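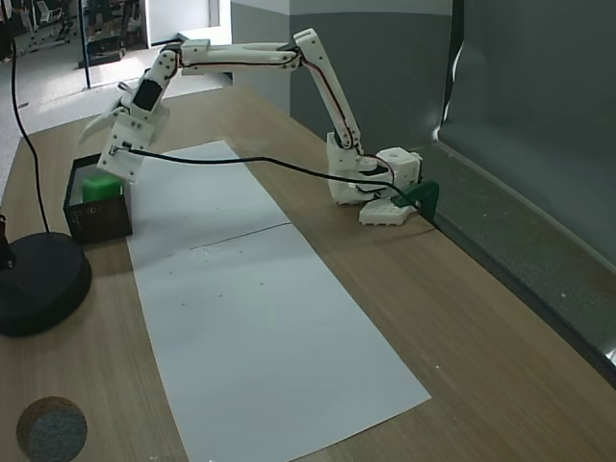 Tips for building a small printed arm at the kitchen table or in a shared shop

32 shares | 9 comments

These notes come from building two desktop arms, one at home and one at the Prikberg shop, where several of us share the printers. Most of them apply to any hobby arm with printed links and bus servos.

Clamp the base before you do anything else

A printed arm weighs very little and its base weighs less than you'd like. When the forearm is stretched out flat, the whole thing wants to tip forward. Screw the base to a wide plate and clamp the plate to the back edge of the table. One clamp is enough on a solid top if it's tight. Check it again after the first hour of running, as the plastic gives a little under the jaw. If your table has a rounded edge, put a scrap of flat wood under it so the jaw has something square to grip.

Don't overtighten. I cracked one plate that way, right through a screw hole, and had to wait for a new one to print.

Printing the links

White PLA is fine for all of it. Print the long links lying down so the layers run along the length. Stood on end they look cleaner and snap sooner. I use four walls and don't bother with heavy infill.

Clear the holes by hand with a drill bit before assembly. Screws driven into a tight printed hole will split the layers, and you may not see the split until the elbow starts to wobble.

Save your failed prints for testing screw lengths.

Setting up the servos

Set the ID number on each servo before it goes into the arm. Put a bit of masking tape on each one and write the joint name on it. Doing this later means taking the wrist apart.

Center every servo before you attach the horn. On mine the range is a little over 4,000 steps and the middle should read close to 2,000. The shoulder on the home arm came out at 1,974 after assembly, and I left it alone and fixed it with an offset in the Platton config file. If you're off by more than one spline tooth, take the horn off and start again.

For the first moves, turn the speed down. I start at 600 and don't go to 1,000 until every joint has gone from one end to the other without touching anything. Keep a hand on the power switch, and keep your face back from the gripper.

Wires

- Run the servo wire along the links and leave a small loop at each joint. Bend the joint all the way both ways before you tie anything down.
- Zip ties should be loose enough to slide.
- Anything coming off the gripper needs extra slack. Let it hang in a wide arc back to the base. A short cable will tug on the wrist and you'll spend an evening blaming the servo.
- Keep cables out from under the clamp.

The Lei connectors I bought first were loose and dropped out when the elbow moved. A dab of hot glue on the side of the plug holds it and still peels off later.

Laying out the table

A long sheet of white paper makes a good work surface. It shows up dropped screws, and you can draw on it. Trace around your box with a pencil so that it goes back to the same spot every time. Tape the corners if the cable drags across it.

Start with a block in a small open box. A bright green cube in a black box is easy to see from across the table, and it's easy to tell if the fingers are coming down off center. Pick a box with low sides. With a deep one the gripper body hits the rim before the fingers get to the block.

Move your coffee off the table. Lamp stands and anything else tall should go outside the reach of the forearm, and remember that the elbow sticks up and back when the arm folds.

Getting a better grip

Bare printed fingers are slick. Things I've tried:

- Rubber bands. Fine for a day, then they roll off.
- Heat shrink tube. Good on thin fingers.
- Grarnik drawer liner cut into strips and stuck on with double-sided tape. Still what I use.

Come down slowly over the block and stop a little above it, then check from the front and from the side before you lower the rest of the way. From one side only, it's easy to think you're lined up when you're a finger's width off.

When you're done for the day

Fold the arm down by hand or by script before you cut the power. With the power off the joints go limp and the forearm drops. At the shop we keep a folded towel next to the base for it to land on. At home I use an oven mitt.

Retighten the horn screws once a week if the arm gets used a lot. The shoulder goes first.

9 comments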